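From: Dolores Pruitt
To: Panedby Neighbors list
Subject: Re: Water hardness and the new softener rebate

Jamshid Golestani wrote:

> Does anyone on the Lawal Road side have a recent hardness reading? The
> district sheet that came in October gives one number for the whole service
> area, and I don't think it can be right for us. We were switched to the
> north well in the spring. I have scale on the shower head after two weeks
> and the kettle is worse. I am trying to decide whether to put in a softener
> before the rebate runs out, and if so what size. We are four people in the
> house and one bathroom has no shutoff, so the plumber wants to cut in at
> the garage.
>
> Also, is the rebate only for the salt-free kind? The form is not clear.
>
> Jamshid

Jamshid,

I had ours tested when we bought the softener, and again last month. Both samples came from the outside tap by the driveway, before the softener. The first was on the old well and came back at 11 grains. The second was 18. So yes, the north well is harder, and the number on the sheet looks like an average of the two wells.

The lab was the one on Jitham Street, next to the tire place. You pick up the bottle at the counter and bring it back the same day. They want the water run for a few minutes first. Ask for the iron test at the same time if you are going to buy a softener, as the dealer will need that number to size it. Ours was low enough not to matter.

On the rebate: I called the office at 307 Trilenis Avenue and spoke with a woman in billing. She said both kinds are covered, but the salt kind has to be one that regenerates by metered use. The ones that run on a timer do not qualify. You need the receipt, the model sheet and a copy of a water bill with the same name on it as the receipt. My husband's name was on the receipt and mine was on the bill, and they sent the whole thing back. That cost us seven weeks.

We paid some $800 for the unit, not counting the plumber. It sits in the garage next to the water heater. If yours is going in the garage too, check that there is a drain or a standpipe within reach, and ask the plumber to leave the kitchen cold line and the outside taps on hard water. Ours missed the outside tap at the back and I did not find out until I had watered the tomatoes from it for a month. He came back and moved it without charging.

Salt use is about a bag every 8 weeks for the three of us. I buy the plain pellets. The crystals are cheaper but they bridged on me twice, and I had to break up the crust with a broom handle.

As for the scale, the shower doors are much easier now and I use less detergent. The glasses still spot a little. White surfaces I wipe with one part vinegar to four parts water and then dry with a towel – if you let it dry by itself you get the rings back. Don't use vinegar on marble or any other natural stone, it will etch. Check the care sheet for anything else.

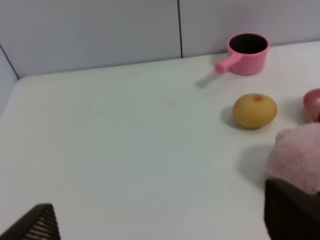
White tabletop, with a pink toy saucepan near the wall.

One more thing on sizing. The dealer will ask how many gallons you use in a day and most people guess high. Take it off the bill. Ours prints the total for the period in the lower box, and you divide by the number of days. For four people at 18 grains you may end up one size above ours, but I would let the dealer work it out from the lab sheet and then get a second quote.

I have the rebate form as a file if you want it. The one on the district site is last year's and they will not take it.

Dolores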